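Facilities Guidance: Keeping a Shared Workstation Area in Order

Priltholm Technical Services
Revised 22 March 2026

Staff at the Krajewska site share desks, monitors and open shelving. The steps set out on this page apply to every desk and are to be completed at the end of each working period.

Begin with the desk surface. Remove papers, cups and personal items, and wipe the surface with a lint-free cloth. Monitors that will not be used again that day should be switched off and turned so that the next person can reach the cables behind them.
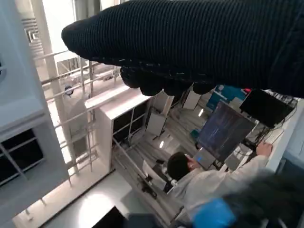
Reading time: 2 minutes

Cables are the most frequent source of difficulty. A tangle across a white desk is easy to see and should be dealt with before any other equipment is moved. Switch off the equipment, unplug one cable at a time, and label both ends. Gather the cables into a loose bundle along the rear edge of the desk — never across the area where the hands rest.

Open shelving units are to be emptied one compartment at a time. Dust the dividers, then return only the items on the room list. The top surface is to remain clear. No single compartment may hold more than 8 items.

Finish with the floor. Patterned flooring can hide dust and small parts, so sweep between the furniture and along the base of each shelving unit. Keep 600 mm of clear space behind every chair.

Requests for labels and cable ties should be sent to Zdzisław Grabowska, Room Services, extension 536.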